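Robots & Automation | Features | Field Trips

The Robot Will See Your Groceries Now
By Quyên Tô
2022-10-24

Print this article | E-mail to a friend

The parking lot at Pascual was full by the time I got there, and a man in an orange vest waved me onto the grass. I had expected an open day at a robotics company to draw a handful of engineers and somebody's bored nephew. I had not expected a line for the coffee, or a toddler wearing a company lanyard.

Pascual makes software that tells robot arms how to pick things up. It does not make the arms, which it buys, and it does not make the things, which it also buys, mostly at the supermarket across the road. The company has 27 employees and a building that used to sell carpet. You can still see SHAG in faint letters over the loading door.

The tour began in a dim room with a big screen and folding chairs. Our guide, a cheerful engineer in very clean sneakers, explained that the arm we'd be watching first lived in a simulator called Undden. A robot learning to grab fruit makes a lot of mistakes, she said, and simulated fruit doesn't have to be mopped up. Overnight, the team runs 128 copies of the same arm at once, each with its own table and its own problems.

"So it's a video game," said a boy in the front row.

"It's a video game where you can't jump," she said, and he lost interest.

I didn't. There is something soothing about watching a machine think about a kiwi. Undden's kitchen is nicer than mine, for one thing, with star-patterned floor tiles and a round black table trimmed in coppery gold. Somebody had spent real time on that table. I asked whether the robot needed such good taste in furniture, and was told that shiny surfaces are hard for it to see properly, so they pile them on. 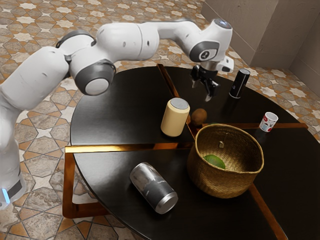
What the arm is asked to do

The jobs come as plain sentences. Put the lime next to the cup. Stand the can up. Move the kiwi into the basket. The software, Omska, turns each one into a series of small motions and then finds out whether they were a good idea. There are 4,000 of these sentences on file, and the guide let the audience pick one by shouting.

We shouted for the can. A silver can on its side is a mean thing to hand a robot with two fingers, and I suspect the guide had been hoping for the kiwi. The arm took its time. It lowered, reconsidered, lowered again and pinched the can near one end. The can rolled away with what I can only call dignity. On the second try the gripper got it off the table, and the room clapped as though a plane had landed.

Then we all filed next door to see the real one, which was slower, louder and behind a yellow rope. Its table was a plain gray bench. It had been given a lemon and a plastic bowl, and over the next few minutes it put the lemon in the bowl, took it out and put it back. A woman beside me said her husband did the dishes that way.

The people who pay for it

Pascual's first customer is Altby, a grocery delivery outfit that wants help packing orders. Its trial starts in December, with one arm at one counter – nights only, when there are fewer people around to stare. I asked the guide how much of what Omska learns in the simulator survives the trip to a real counter. "More than last year," she said, and offered me a cookie.

The cookies were handed out by a human. So were the gift bags, 24 of them, which ran out well before the line did. I got one. It held a pen, a sticker and a lime, and I dropped the lime in the parking lot on the first try.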